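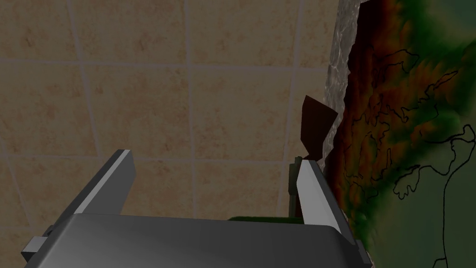

Regrouting or paint over: old beige tile in a basement bathroom

Started by gravelroad_9, April 8, 2020

gravelroad_9
We bought a house in Clesaden last fall and the basement bathroom has the original beige ceramic on the walls. The tile itself is in good shape and I'm not ripping it out. The grout is another matter. It's gone dark in patches beside the tub and it's crumbling in the corner where the two walls meet. The rest of it is just dingy.

I've been quoted a number to have the whole room regrouted and it was more than I paid for the vanity and the toilet together. The fellow at Golik Building Supply told me to scrub it and roll on a grout colourant, and sold me a bottle of the Plaltateck one for $112. I haven't opened it yet, so it can go back.

Is colourant a proper fix or am I wasting a weekend?

sillplate
Colourant is fine on sound grout. On crumbling grout it's paint on sand. Take out whatever is soft and replace it, then decide about colour after that. You may find that once it's clean you don't want the colourant at all.

And return that bottle. That is a lot of money for what it is.

northshore_mudder
Agree on removing the soft stuff, but the corner shouldn't have grout in it in the first place. Inside corners and the joint between tile and tub get silicone. The two walls move separately, grout doesn't flex, so it cracks and falls out every time. If somebody grouted your corner in the eighties it has been cracking ever since.

gravelroad_9
That would explain why there's a smear of old caulking on top of it in one spot.

kettlevalley
I'll disagree with sillplate a bit. I used the Plaltateck colourant in our upstairs bath and it has held up very well. We had it on the shower walls, not just a powder room. The trick was cleaning first with an alkaline cleaner and rinsing more than you think you need to, then leaving it overnight before putting anything on. I have no complaints about the price when you compare it to a tiler.

sillplate
How old was the grout under it, though? If it was solid to begin with then yes, it'll last. I've scraped that same product off two jobs where it was peeling up like sunburn. Both were over damp grout in a basement, and a basement is what we're talking about here.

kettlevalley
Fair point about the basement. Ours was dry.

northshore_mudder
Before anybody buys anything, gravelroad_9 should find out whether the dark patches are mould on the surface or water coming from behind. Scrub one patch, let it dry with the fan going, and keep everybody out of the shower for a few days. If the patch darkens again with no shower use, the water is coming from somewhere else and none of this matters until that's sorted.

gravelroad_9
Okay, did that. Patch came up clean and has stayed light. I'm taking it as surface mould. The fan in there is pretty feeble and vents through a long run of flex duct, which I'll deal with in September when I have time off work again.

Next thing is getting the old grout out. I have a hand rake and an oscillating tool. The joints are thin and I'm nervous about chipping an edge. There's no matching this tile. I took a spare from the furnace room to Lobo Tile and they had nothing even close to that speckled brown.

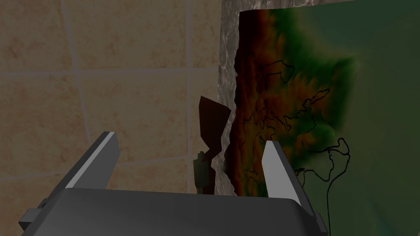
How deep do I need to take the old grout out before putting new in?

Two thirds of the tile thickness is the usual target, and at the very least go down to solid material. A skim over the top of old grout will pop off.

sillplate
That's about what I'd say too. On the tool, use a carbide blade on the oscillator and run it on a low speed down the middle of the joint. Leave a sliver on either side and clean that off with the hand rake. Most chips come from trying to get right against the tile with the power on. Do the long horizontals first so you have the feel of it when you get to the short bits.

tubsurround
I'd skip the oscillator altogether on thin joints. I did my whole kitchen splash with a hand rake. It's miserable work but I didn't chip a single one. Put a podcast on.

sillplate
A kitchen splash is a lot smaller than a bathroom. He'll be there until Christmas.

tubsurround
Slow is still cheaper than replacing tile you can't buy.

northshore_mudder
You're both right depending on how steady your hands are. Try a spot behind the door and see.

Use unsanded grout on a thin joint like yours. Mix small batches, because it firms up quicker than you expect, and push it in on the diagonal with a rubber float. Wait for it to haze before you wipe and keep the sponge barely damp. Too much water is what gives you blotchy colour, and then people blame the grout.

gravelroad_9
Any thoughts on colour? My wife wants a light grey. I figured I'd stay with something sandy.

kettlevalley
Stay sandy. Grey beside warm beige makes the tile look pink. We learned that on the sample board, luckily.

sillplate
Depends on the grey. A warm one is all right and hides dirt better by the tub. Grout up a couple of your spare tiles in each colour, let them dry properly and look at them in that room with that light. Don't pick from the little plastic sticks.

gravelroad_9
Golik took the colourant back with no fuss. I've done the corner and the wall beside the tub so far, 10 evenings with the rake and the oscillator between other things. One small chip, down low where the toilet brush sits. Silicone is going in the corner after the grout has cured.

We're going with the sandy one. My wife looked at the samples under the vanity light and agreed the grey went pink.

northshore_mudder
Good. Fill the tub with water before you silicone the tub joint, and leave it full until it sets.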